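Write the rule down before you run the trials

I have been meaning to set this down since September, when a long and mostly friendly argument broke out in our office over what counts as a successful grasp. Malathi Naidu had run 400 trials of a new picking policy in simulation and reported that 311 of them had worked. Sudheer Kotian, going through the same logs with a mug of tea and rather more patience than I have, came back with a lower number, and for most of an afternoon the two of them sat side by side trying to work out which of them had made a mistake.

Neither had. Malathi was counting any trial in which the fingers closed on the object and it left the table. Sudheer was counting only those in which it stayed up until the arm stopped moving. Both are perfectly sensible things to count, and I have used each of them myself in different years, sometimes (I am sorry to say) without telling the reader which. The trouble was that our test sheet said "successful grasp" and left it there, as though everybody who picked it up would naturally think of the same thing.

I would like to argue for something rather dull, then, and I hope you will bear with me. Every group that trains machines to handle objects ought to keep a written rule for success, agreed before the first trial, and ought to print it in full beside every result. A link to an older report won't do, and neither will the phrase "standard criteria", which I have now met in so many papers that I have stopped looking for the standard.

The usual objection is that this slows people down, and I have some sympathy with it. Enikő Balogh, who looks after our Hidik test bench and is far better organised than I am, put it to me that a rule fixed too early is often a bad rule, and that you learn what matters only by watching a few dozen attempts go by. She is quite right about the watching. What I would say is that those early attempts should be called practice and kept out of the tally, and that once the rule has been settled it should be given a version number and left alone until the run is over. If it has to change halfway through, then start again. It is a nuisance, and I have grumbled through it 3 times now, but I have never regretted it afterwards.

Simulation makes all this more pressing – people tend to imagine the opposite. It is easy to suppose that because the computer knows where everything is, the question of success must answer itself. But somebody still has to choose the height, and the length of the hold, and whether a curved piece that has slipped round in the fingers and is hanging by its thin end should be let through. The simulator will report whatever it is asked to, very promptly and to a great many decimal places, and a vague rule comes out the other side looking exact.

Our own rule, for what it is worth, now runs to half a page. The object must be clear of the surface, with nothing but the fingers touching it, and it must stay so for the whole of the hold. A trial spoiled by a software fault is recorded as void, with the fault named, and is never quietly repeated. Whoever wrote the policy does not get the last word on a doubtful case. Auður Gunnlaugsson drafted most of it, and she was wise enough to put in a paragraph on awkward shapes, where a camera mounted near the fingers sees a good deal of gripper and rather less of the thing being picked. 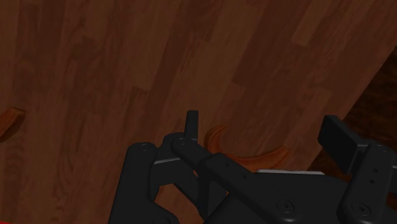 Should a doubtful trial be left out of the results altogether? Keep it in and count it as a failure, with a note saying why it was doubtful, so that anybody who disagrees can do the sum again their own way.

I know that sounds severe, and Rajeshwari Pisharody has told me so more than once. Her worry is that a strict group will look worse on paper than a generous one, and that people who give out money read the paper. I have no complete reply to that. The best I can offer is that a printed rule lets a fair-minded reader see why two numbers differ, and that there are more such readers about than we give credit for.

Malathi and Sudheer did finish their recount, by the way, and both figures went into the report, each with its rule written out underneath. It made for an ugly table. I should very much like to see more tables like it.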